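Exposición de fotografía: ¿papel mate o brillo para una serie en blanco y negro?

Categoría: Fotografía e impresión

Hola. En noviembre cuelgo mi primera serie en la sala Stokcombe, 35 copias de un viaje a pie por varios monasterios. Dudo con el papel y con el orden de la serie.

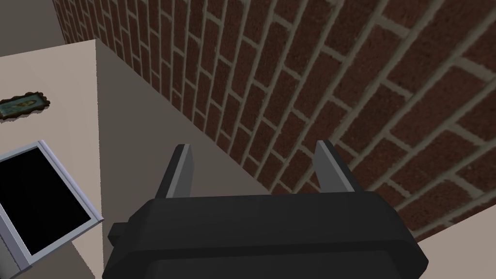
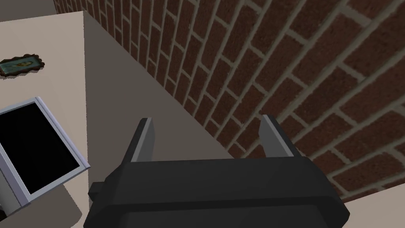
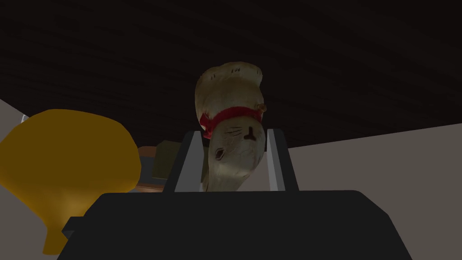 Hannelore Ostermann

Las fotos son casi todas de piedra, niebla y gente de espaldas. El laboratorio Thiele me ofrece un papel de algodón mate y otro baritado con brillo suave. La sala tiene focos fijos en el techo y no dejan moverlos. El montaje va sin cristal. ¿Qué elegiríais? También me pregunto si debo seguir el orden del viaje o mezclar las imágenes.

Nimuvent

Con focos fijos y sin cristal, mate. El baritado da negros más profundos, pero vas a tener reflejos en cuanto la gente se mueva por la sala. Pide 2 pruebas de la misma imagen, una en cada papel, y llévalas a la sala a la hora a la que abren. Elige para la prueba una foto con niebla y sombras cerradas – ahí se nota la diferencia.

En cuanto al orden, yo no seguiría el calendario. Pon las copias pequeñas en el suelo y busca parejas por tono. Si el texto de entrada ya cuenta el viaje, las paredes no tienen que repetirlo. Y deja 5 centímetros de margen blanco como mínimo, porque el algodón sin cristal se marca al manipularlo.

Ernora

Baritado siempre. Yo colgué 51 copias así y quedaron bien. 35 me parecen muchas para una primera vez, quitaría unas cuantas.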